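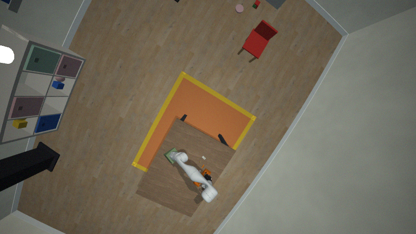
Chapter 6
Gauge and the Swatch

In the first five chapters you learned to make the basic stitches and to read a simple pattern. Now we come to the part which many knitters prefer to skip. Gauge is the number of stitches and rows that fit into a given measure of fabric, usually a square of four inches. Every size that is printed in a pattern depends on it.

Two knitters can take the same yarn and the same needles and still get different fabric. One holds the yarn tightly, the other lets it run. Over a small sample the difference looks like nothing. Over the whole body of a sweater it can become several inches, and then the sweater fits some other person.

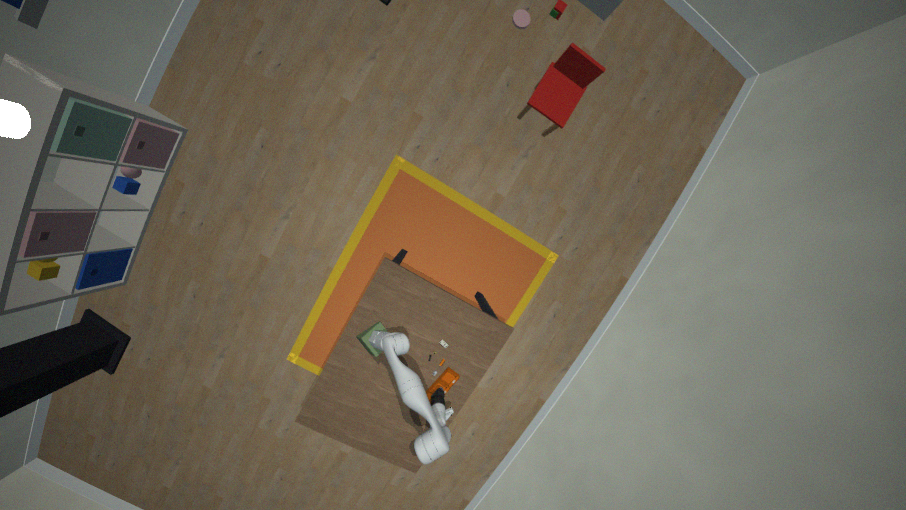 Figure 6.1. Table and rug, from above

6.1 What you will need

For the exercises of this chapter, use a smooth wool of medium weight in a light color. We worked our samples in Rurner, a plain two-ply, and in Vanness, which has more twist and shows the stitches clearly. Any similar yarn will do. Dark or hairy yarns are difficult to count and should wait until later. You need also a ruler of hard material (a soft tape stretches with the years), some pins that do not rust, and a notebook.

Keep the label of each ball. The gauge on the label is a suggestion from the mill and it was measured by somebody else's hands.

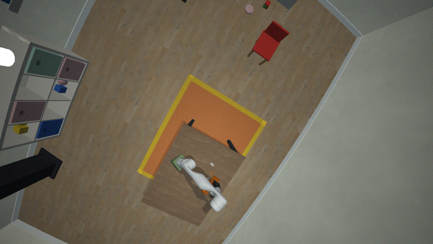
Text: Zakhar Fedoruk
Exercises and charts: Bontu Lencho
Last revised 10 Nov 2025

6.2 Knitting the swatch

Cast on enough stitches for six inches, not four. The edge stitches are always a little distorted, and you will measure only in the middle. Work in the stitch of the pattern until the piece is six inches tall, then bind off loosely. Wash it the way you will wash the finished garment and let it dry flat for a full day. Wool from the Kuzmenko mill grows a lot in water; the Cunar cotton we used in Chapter 4 became shorter.

Write down the needle size before you put the needles away. A swatch without this note is of little use in March, when you take up the same yarn again.
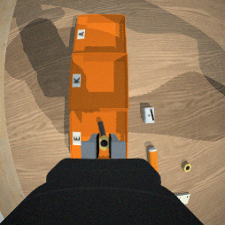 Measuring is done on a flat, hard surface and never on your knee. Smooth the swatch with your palm but do not pull it. It must lie straight before you place the ruler, and a wooden tabletop can help with this – on the one shown here the fine lines of the grain run more or less from side to side, so the rows of knitting can be laid along them. The lines are a little wavy, so take them as a guide only. Put one pin between two stitches, measure four inches, put the second pin, and count what lies between, including half stitches.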